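Week 5: Reading a workplace discrimination claim

A statement of claim is one side's story, written by a lawyer who wants to win. Treat it that way. The employer's press release deserves even less trust, as it hasn't been sworn and usually says only that the firm "takes these matters seriously".

Our problem file is Trekard, a payroll firm. Two clerks say they were passed over for team leader on the ground of race. Trekard points to its training module, which 932 of its 3922 staff finished in January. Ask what a finished module proves about a manager's behaviour. I'd say very little. 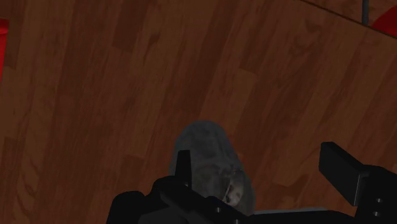 Fig. 1. Wood surface, computer rendering.

Things to look for in the file:

Who was the comparator, and who picked them?
Were complaints written down when made, or "recalled" after the claim was lodged?
Does the Flirkley report (paid for by Trekard) name its sources?
Why does the $2000 settlement offer come with a confidentiality clause?

Be careful with the word "independent". Flirkley interviewed managers and neither clerk, then found no pattern. A finding like that tells you who was asked.

Reading for next class: the Asley extract, pleadings only. Skip the commentary, it assumes the claim was proven and it never went to hearing. Bring one page on which allegations you would plead differently.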